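Sareck: Häufige Fragen zum Greifprojekt

Stand: Dezember. Fragen, die hier fehlen, bitte über das Kontaktformular der Arbeitsgruppe in Kodville stellen.

Worum geht es bei Sareck?

Sareck ist ein Lernverfahren für zweiarmige Roboter mit mehrfingrigen Händen. Untersucht wird, ob eine einzige Steuerung sehr verschiedene Haushaltsgegenstände greifen und ablegen kann, ohne dass für jeden Gegenstand ein eigenes Programm geschrieben wird. Die Steuerung lernt aus vorgeführten Bewegungen. Ein Mensch führt die Arme fern, das System zeichnet Gelenkwinkel und Kamerabilder auf, und aus diesen Daten wird später trainiert.

Wie viele Vorführungen stecken im aktuellen Modell?

472. Davon blieben nach der Durchsicht 422 im Trainingssatz. Aussortiert wurden vor allem Durchgänge, bei denen Bild- und Gelenkdaten zeitlich nicht zusammenpassten. Fehlgriffe allein sind kein Grund zum Löschen, sofern die Bedienperson sie im selben Durchgang korrigiert hat.

Welche Kameras werden verwendet?

Eine Kamera sitzt am Kopf, weitere an den Handgelenken. Die Kopfkamera liefert die Übersicht über Regal, Boden und Arme. Die Handgelenkkameras blicken an den Fingern vorbei auf das, was sich unter der Hand befindet. Ein großer Teil des Bildes ist dort immer mit der eigenen Hand belegt, und im Hintergrund wechseln Teppich, Holz und Schuhe je nach Armstellung. Das Modell muss lernen, welcher Teil des Bildes zur Hand gehört.
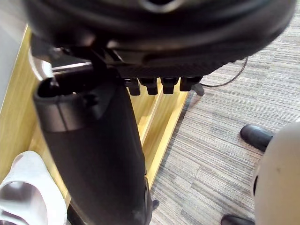 Ji-hoon Yeo wendet dazu ein, man könne die Hand auch ausmaskieren und dem Netz nur den Rest zeigen. Das haben wir geprüft. Mit Maske lernte das Modell schneller, griff aber schlechter, vermutlich weil die Lage der Fingerspitzen im Bild selbst eine nützliche Information ist. Die Maske ist deshalb in der aktuellen Fassung abgeschaltet. Im Code ist sie noch vorhanden und lässt sich über die Konfiguration einschalten.

Warum ausgerechnet Hausschuhe?

Ein Hausschuh hat eine Öffnung, in die Finger hineinpassen, eine eindeutige Vorder- und Rückseite und eine Form, die sich je nach Modell nur wenig ändert. Von außen ist er für die Hand oft zu breit. Der Griff von innen ist daher meist die bessere Wahl, verlangt aber, dass die Finger vor dem Spreizen tief genug sitzen. Beim Abstellen kommt es außerdem auf die Richtung an - ein Schuh, der quer im Regal liegt, zählt bei uns als Fehler. 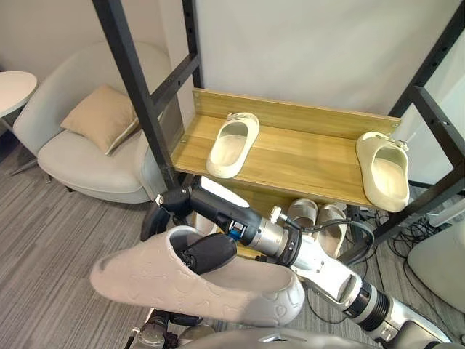

Griff von innen an einem hellgrauen Hausschuh, Ansicht der Kopfkamera.

Was gilt als erfolgreicher Durchgang?

Der Gegenstand muss auf der vorgegebenen Fläche liegen oder stehen, die Hand muss ihn losgelassen haben und er darf unterwegs nicht heruntergefallen sein. Bei Schuhen wird zusätzlich die Ausrichtung bewertet. Pro Durchgang sind 2 Greifversuche erlaubt. Die Bewertung nimmt eine Person vor, die nicht weiß, welche Modellfassung gerade läuft.

Werden auch andere Gegenstände gegriffen?

Ja. Der Testsatz umfasst 4 Gruppen: Schuhe, Tassen, gefaltete Textilien und flache Verpackungen. Bei Tassen geht es um den Henkel. Die Finger nähern sich von oben, der Daumen kommt von der anderen Seite. Schwierig ist die glatte Glasur mit ihren Spiegelungen, ebenso die Bewegungsunschärfe kurz vor dem Kontakt. Wir haben die unscharfen Bilder im Trainingssatz gelassen, weil sie im Betrieb genauso vorkommen. 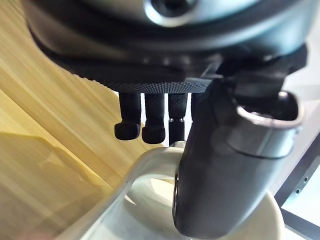

Was ist der Unterschied zwischen Sareck und Jelia?

Jelia heißt die Software, mit der die Vorführungen aufgezeichnet und durchgesehen werden. Sareck ist das Lernverfahren. Man kann Jelia ohne Sareck benutzen, umgekehrt wird es mühsam, denn das Datenformat stammt aus Jelia.

Funktioniert das Modell auch in anderen Räumen?

Eingeschränkt. In einem zweiten Raum mit anderem Boden und anderem Licht sank die Erfolgsquote deutlich, vor allem bei den Verpackungen. Mit zusätzlichen Vorführungen aus dem neuen Raum erholte sie sich teilweise. Einen Nachweis für beliebige Wohnungen haben wir nicht.

Sind die Daten öffentlich?

Der bereinigte Trainingssatz wird für Forschungszwecke auf Anfrage herausgegeben. Die aussortierten Durchgänge bleiben intern. Die Handmodelle für die Simulation liegen bei Horobets und müssen dort gesondert angefragt werden.

Wann wird auf Anfragen geantwortet?

Anfragen werden gesammelt und freitags bearbeitet. Bitte die verwendete Jelia-Version angeben und bei Fehlermeldungen die Protokolldatei mitschicken.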